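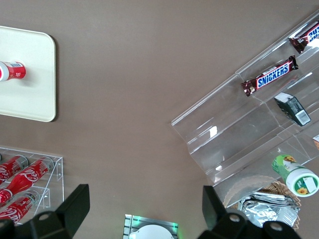 Sorting out the drinks table

We have people coming on Boxing Day and the drinks needed a proper place this year. Last time everything stood in carrier bags by the back door and guests had to rummage.

The clear rack is for the Coca-Cola. The bottles lie in sloped channels, so they take up less depth than they would standing in a row. I like being able to see the red through the sides. The off-white tray has a raised rim and is meant for anything that doesn't fit the rack. I'll probably move it closer to the wall, as people tend to put their elbows on that corner.

The table itself is the brown one from the spare room. I nearly covered it with a cloth, but cloths slide about and I would only have to wash it afterwards.

Khôi Đặng is bringing crisps and has asked for a whole side of the table to himself. He can have the right. Định Văn doesn't drink anything fizzy, so there will be orange squash in the kitchen – ask if you want some.

I did look at a wooden rack from Gevwood back in July. It was nice enough, but it was 53 pounds and too tall to go under the shelf when it's put away. Plastic wipes clean with a damp cloth, which suits me better.

Still to do: find the bottle opener, buy paper cups and clear a shelf in the fridge. The ice trays are filled already. I also need to borrow two folding chairs from next door before Christmas Eve.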